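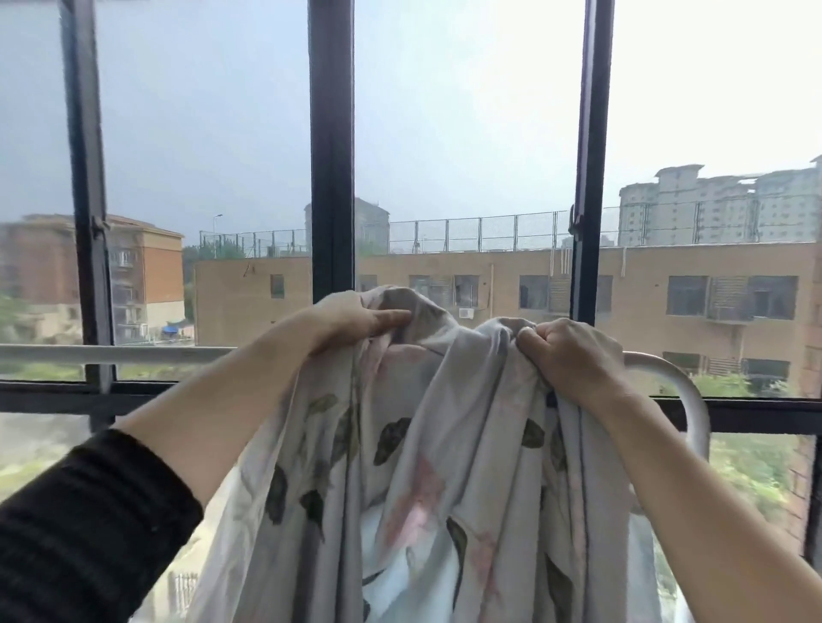 Updated Wed 1 September. Questions we keep getting about the Vullo mailing list, mostly since the move to Tridby in August. Short answers. If yours isn't covered, email Hadiza Isah and put "list" in the subject line.

### I unsubscribed and still got one. Why?

Probably already queued. Tridby builds a send the night before, so anyone who clicks the link after that can get one more. If you've had two or more, tell us – something's gone wrong and we want to know which address.

### Do you buy in lists?

Not any more. We did once, from a supplier called Testby, 614 addresses. Couldn't get a straight answer on where the consent came from, so none of them were emailed and the file was deleted.

### I never ticked a box. How am I on there?

Most likely you ordered something. If you buy from us and don't opt out at the checkout, we can email you about similar things. Sometimes called the soft opt-in. There was an opt out on the order form and there's one at the foot of every email. If you've never ordered and never signed up, we shouldn't be writing to you, so please get in touch. 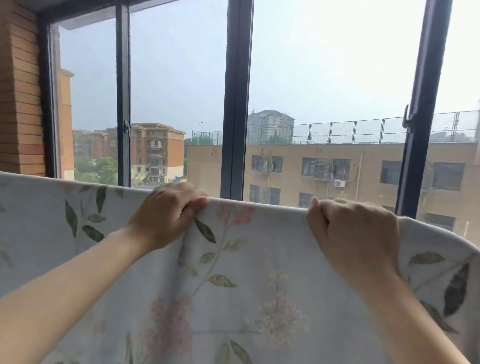 *Printed fabric held up at the window*

### Can you just delete me completely?

Mostly. We'll delete your name, order notes, clicks, all that. Two things to know:

- Invoices have to stay for tax reasons
- We keep your bare email address on the do-not-send list. Sounds daft but without it, an old spreadsheet gets reloaded and you're back on

### What's the do-not-send list?

Addresses we mustn't email. Every send is checked against it first. Only used for that.

### Do you pass my details on?

Tridby hold the list for us and send the emails. They can't use it for anything else. The courier gets your delivery adress when you order. We don't sell or swap it.
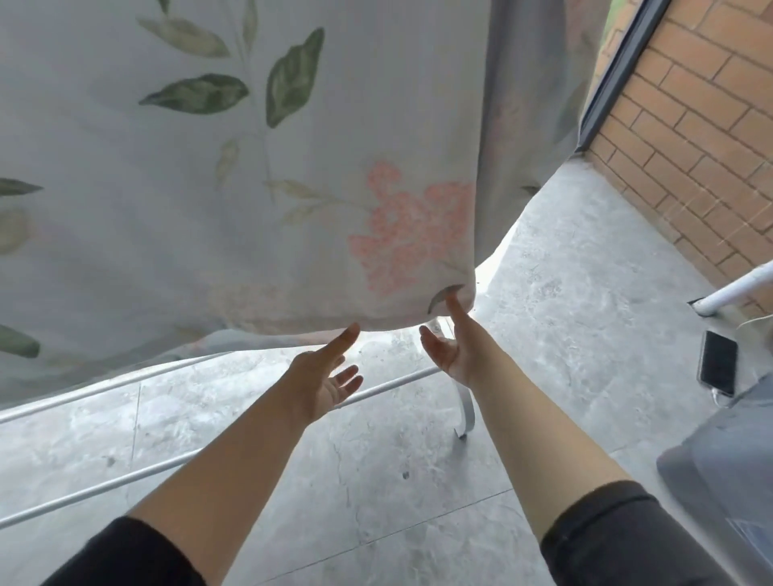
*Botanical print, lower hem*

### How do I see what you hold on me?

Ask. Any way you like, doesn't need a form. We may check it's really you, then you get a copy free of charge within a month. Usually it's a short file: orders, emails sent, date you joined, how you joined.

### Do order confirmations count as marketing?

No, and unsubscribing won't stop them. Same for delivery updates and anything about a fault or refund. We don't put offers in those. If you spot one that has, forward it. 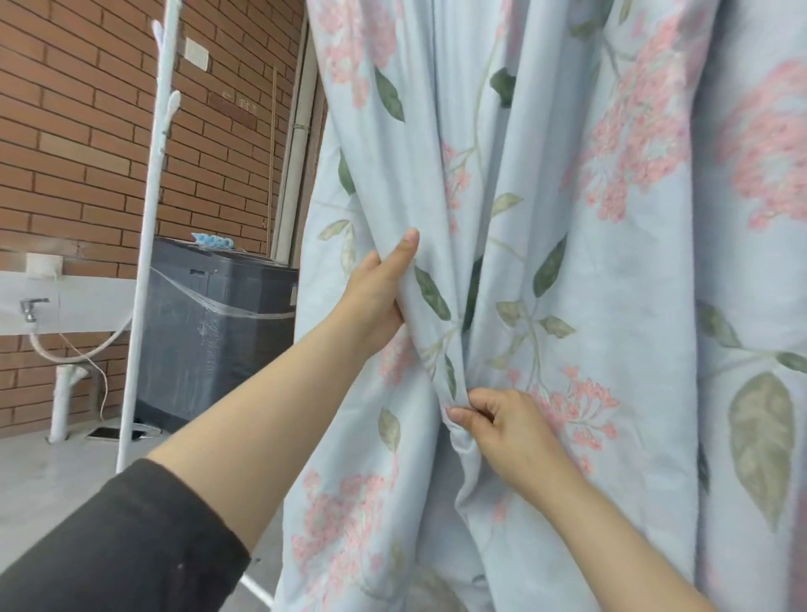
### How do I change the address you write to?

Use the "my details" link at the bottom of any email and type the new one in. You'll get a message at the new address, click to confirm within 30 days or it drops off and the old one stays. Lost access to the old inbox? Email us from the new one with an order number.

### Why can't I reply to the newsletter?

You can now. The old system binned replies, sorry about that. Hadiza reads them, weekdays only.

### Is the Mohammed list seperate?

Yes. That's trade customers only – different sign-up, different unsubscribe. Leaving one doesn't take you off the other. To come off both, say "both" and we'll do it by hand.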